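Método das caixas abertas chega às mesas portuguesas com mais promessas do que provas

A Priker começou a divulgar, a 3 de abril, um método de arrumação doméstica a que chamou Jisholm. A ideia cabe numa frase: em vez de gavetas e divisórias, tudo o que anda espalhado pela mesa vai para uma única caixa aberta, à vista de quem passa. O guia custa 19 euros e tem 62 páginas, o que parece muito papel para explicar como se põem coisas dentro de uma lata.

A empresa garante que a mesa é o sítio certo para começar, por ser onde tudo acaba por aterrar. Nisso é difícil contrariá-la. Uma caneca verde-menta, uma garrafa azul-clara, uma lata redonda com rótulo vermelho e branco, pequenas embalagens, tudo sobre o mesmo pano azul – qualquer casa conhece o género.
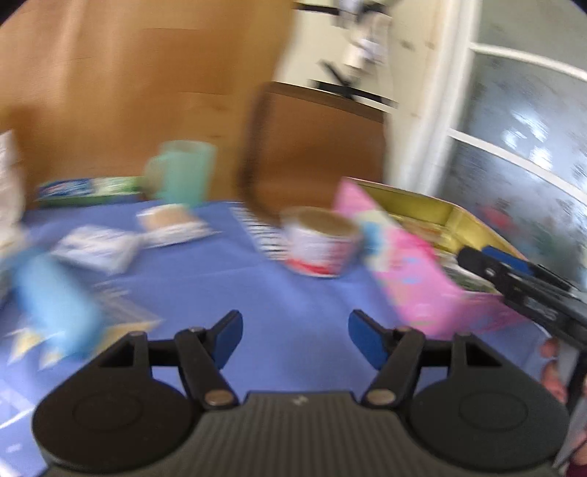 O problema vem depois. O guia manda escolher os objetos «pela frequência de uso», mas dedica apenas duas páginas a explicar como se mede essa frequência, e nenhuma a dizer o que fazer com uma garrafa ou uma caneca, que não cabem bem em lado nenhum e que ninguém quer ver deitadas. Quem já tentou organizar uma mesa de trabalho sabe que as peças pequenas são a parte fácil.

A Priker diz ter testado o método em 125 casas. Pedimos os resultados e recebemos um folheto com frases de agrado e um gráfico sem escala. Não ficámos a saber quantas mesas continuavam arrumadas um mês depois, nem quem escolheu as casas. A loja em linha Hudier, que vende o guia em exclusivo até ao final de abril, fala numa primeira tiragem de 500 exemplares e já anuncia uma segunda, sem dizer quantos vendeu da primeira.

Há também a questão das caixas. O texto insiste que serve qualquer recipiente que haja em casa, e a seguir recomenda, em sete capítulos diferentes, os da coleção Rostami, vendidos à parte pela mesma Hudier. O leitor tirará as suas conclusões. Uma velha lata de metal, das que sobram das festas, faz o mesmo serviço: na cor-de-rosa de interior dourado cabem um estojo azul translúcido, posto na diagonal, um rolo branco em forma de anel e um pacotinho transparente com impressão cor de laranja.

Cabem, mas ficam uns por cima dos outros, e aí o método Jisholm perde boa parte do encanto. Sem divisórias, o que está em baixo deixa de se ver.

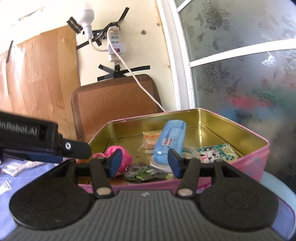 N.º 62 – pág. 19

O guia chama a isto «camadas naturais» e aconselha a revolver o conteúdo uma vez por semana. É uma maneira simpática de dizer que a desarrumação mudou de sítio. Em defesa da proposta, pode dizer-se que uma mesa com uma caixa se limpa mais depressa do que uma mesa com uma dúzia de coisas soltas, e que o conselho de guardar junto o que se usa junto continua a ser bom. Só que esse conselho é antigo e costuma ser gratuito.

A Priker promete para breve uma edição dedicada à cozinha. Perguntámos se incluirá dados dos testes. A empresa respondeu que o assunto está «em avaliação».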